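Assunto: Re: [lavandaria] dobragem automática, o que muda para nós
De: Lucienne Pichon
Para: lista do pessoal, Larska

Bom dia a todos,

Respondo à mensagem da Bernadette, que copio em parte:

> Em Prandden puseram a dobragem automática em abril e agora as
> colegas só enchem e esvaziam. Quero saber se aqui vamos perder
> horas. A direção falou de 11 postos e depois não disse mais nada.
> Bernadette Renaud

Bernadette, os 11 postos são os da sala de dobragem inteira, e nenhum está suprimido no plano que eu li. O que muda são as tarefas. Os panos de microfibra passam para os braços, os lençóis e as batas ficam connosco.
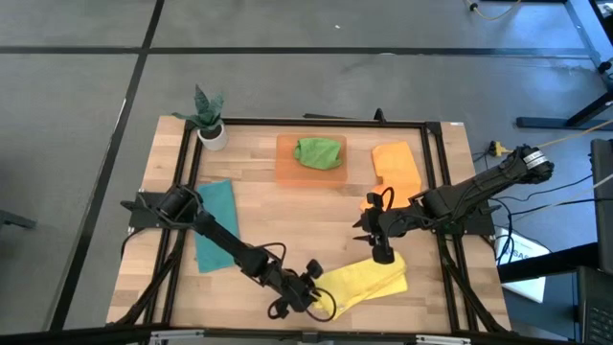 Posto de dobragem de panos, dois braços, vista geral.

O plano fala de 642 panos por turno. Eu peço que este número não seja ainda uma norma para ninguém, porque foi calculado no papel.
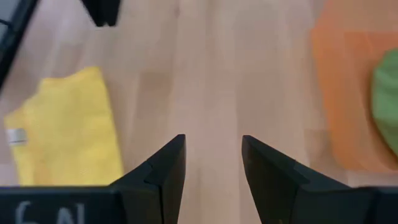

A separação por cor continua a ser trabalho de pessoa, e este ponto preocupa-me mais do que as horas. Hoje quem dobra também vê as manchas e os rasgões, e põe de lado o que está mau. Se a peça chega à mesa como o pano amarelo, que tem uma pequena etiqueta branca perto da borda, alguém deve ter verificado antes o estado do tecido. No plano esta verificação não aparece em nenhum posto. Proponho que seja escrita como tarefa, com tempo próprio, e que a formação seja feita dentro do horário e não ao sábado.

Quem quiser juntar perguntas para a reunião com a Dillach, por favor escreva para a lista até às 17 horas.

Cumprimentos,
Lucienne Pichon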